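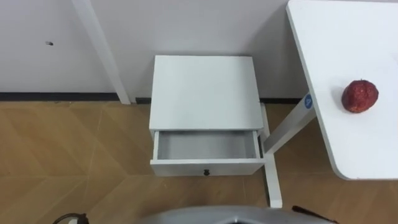

Drawers have taken over my life since June, when our robotics club at Undundale took on the tidy-up task for the Stirneck challenge. The robot has to open a bedside drawer, put a piece of fruit in it and shut it again. Simple enough, you'd think! I've picked up more about cheap bedroom furniture than I ever wanted to know, and most of it works at home too.

Start with sticky runners. Take the drawer right out, wipe the runners with a dry cloth and rub a plain candle along both sides. Don't use cooking oil (we did, and it went gummy within the month). If the drawer still pulls to one side, check the screws on the runners before you blame the robot, or your children.

Small round knobs are a pain for anyone with stiff hands, and for grippers as well. Ming-te Yeh in our group wraps a rubber band round the neck of the knob, 2 turns, and the grip is much better. My mum has them all over her kitchen now.

Light furniture also creeps. You pull the drawer and the whole cabinet comes with it - maddening when you've spent an evening lining everything up. We push ours back to the wall

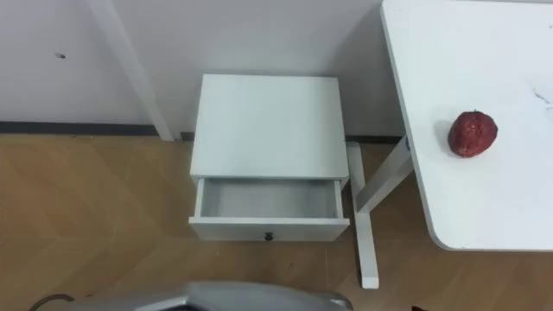
and put non-slip matting under the feet, the sort sold for rugs. Cut it a bit smaller than the foot so it doesn't catch fluff. On wood floors give it a wash every so often, or it stops gripping.

Last one, for other clubs: open the drawer by hand 5 times before each run. If it feels different any time, sort that out first and leave the code alone.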